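Itzel Mendoza
8/27/23

Okay, cell thread, as promised to the folks who asked what I do all day at Grallstead. I look after one robot cell. It's a small Aver arm on a pedestal with a two-finger gripper, and it picks up tipped-over containers and stands them upright so the next station can fill them. I've had it since it came off the truck and I'm fond of it, so get comfortable!

Everything I change gets changed in the simulation first. We keep a copy of the cell in Istmont, with the arm, the gripper and the table, and I do my fiddling in there before I go out to the floor and touch the real one. It's slower on the day and I have never once regretted it.

This week was fingers. The old pads were worn down on the inside faces, which happens to us every 600 hours or so of running, and the new Zamudio set is 5 mm longer than what we had. That doesn't sound like much until you remember that every grasp in the program was taught to the old length.

So the first chore was the tool offset. I put the new number into the simulated gripper, loaded program 541 (the one that handles a container lying on its side, my least favorite and the one I've rewritten the most) and crept down toward the table with the fingers open, a little at a time, stopping to look between moves. 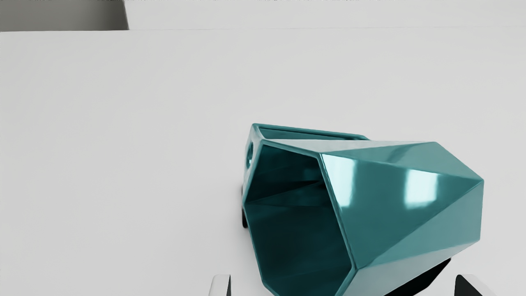

CELL NOTES / GRIPPER & APPROACH

The container on its side is the pose I always start with, mouth turned toward one corner and nothing inside. The fingertips are the two gray ends with the black inner faces down at the bottom, one on either side of it. I like to stop with daylight between the fingers and the part and have a good long think before I let them close.

The thing to know about this shape is that it's all flat planes and creases, even the rim has corners. A finger that lands square on a flat holds beautifully. A finger that lands on a crease will roll the part – slowly, and usually while you're looking at something else. So I turn the wrist until each pad has a flat to sit on, and only then do I worry about height.

The handle is up along the top and back in this pose and I leave it alone. I tried grabbing by it when the cell was new, and the container swung like a bell the whole way over. Never again. Body only!

I have a soft spot for that teal, by the way, but glossy teal with a big bright highlight running down beside the rim is hard on a vision system. Ours used to take the shine for an edge and hand me a pick point way off to one side. Now I lower the exposure on the real camera and have it ignore anything too close to white. If you have shiny parts, try that before you go buying new lights. I bought the lights first.

Next step was closing on it at low force in the simulation, then lifting a hair and holding. After that the same again with the part turned a bit, and a bit more, until I'd been through 20 starting angles. I write down the ones that give me trouble and go back to those after lunch, when I'm nicer.

Then out to the floor. Power locked out, old fingers off, mounting faces wiped clean, new fingers on, screws snugged evenly and then torqued. Check that the two tips meet when the gripper is closed. I run a slip of paper between them, and if it drags the same at the top and the bottom I'm happy.

First real cycles are always at creep speed with my hand on the pendant. In September I'd like to redo the upright pose as well, so send me your gripper pad stories in the meantime – I read all of them, even the long ones, and you know I can't complain about long.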